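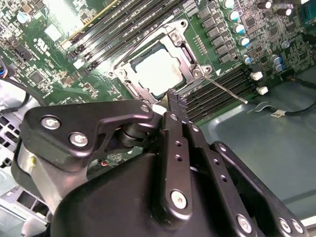 Attachment 1: wrist cam, cell 3, load plate up, CPU in socket, fingertip against lower edge of socket frame

Ticket 467
Site: Dukthorpe refurb line
Raised by: Gotmont bench support
Category: handling rules / contact limits
Priority: high
Status: open, waiting on Ident

Wednesday 07:40
Cell 3 stopped itself on contact warning. Arm held position, no drop. Board still in chassis. Operator asked if OK to press resume. Told no. Rule is no resume with metal touching the socket frame and the plate up, back off by hand jog first.

07:55
Checked attachment 1 against the handling sheet. Sheet says approach on the lever side only, finger stays clear of the frame until the close step. Finger is at the lower edge near the processor corner. Lever is out to the right, nowhere near it. So either wrong approach point or wrong sheet loaded.

08:20
Jogged straight back along tool axis, speed override at 10 percent. Sideways moves not allowed over an open socket, please stop doing this on nights. Inspection under lamp still to do, don't close the plate before that.

08:50
Found it, I think. Cell is running the Dekker recipe from before the rule change. Old one lets the finger rest on the frame to find height. New rules took that out. Recipe was updated on cells 1 and 2, cell 3 missed. No entry in the change log either way, which is a seperate problem.

09:15
Force limit in old recipe is 80 percent of gripper max. Way too high for anything near a socket. Ident to confirm the correct value for this finger set. Not guessing it here.

09:30
Question from operator: does the cable across the tray count as an obstruction? Yes. Anything loose in the approach area gets clipped or moved out before start. The one in attachment 1 has a clip near the board edge but the rest runs free over the tray, so check slack before each run. Same for the wires on the left.

10:05
Inspection done. Frame OK, no marks found. Did not lift the CPU to look at pins, that needs the other bench and an ESD sign off. Board tagged HOLD.

10:40
Asked when the finger tips were last changed. Rule is every 3000 cycles. Cell 3 counter was reset with no note so real figure unkown. Treat as overdue, swap them.

Before cell 3 goes back on:
- old Dekker recipe deleted, not just renamed
- force limit from Ident, in writing
- new tips fitted, counter noted in log
- dry run on scrap board with plate closed, then plate open
- handling sheet revision printed and stuck on the cell door

11:10
Night shift asked if they can run cell 3 on RAM only jobs meanwhile. No, same recipe file, same limit. Use cell 2.

13:25
Tips swapped, counter at zero and logged. Chased Ident for force value, no reply yet. Cell 3 locked out till then.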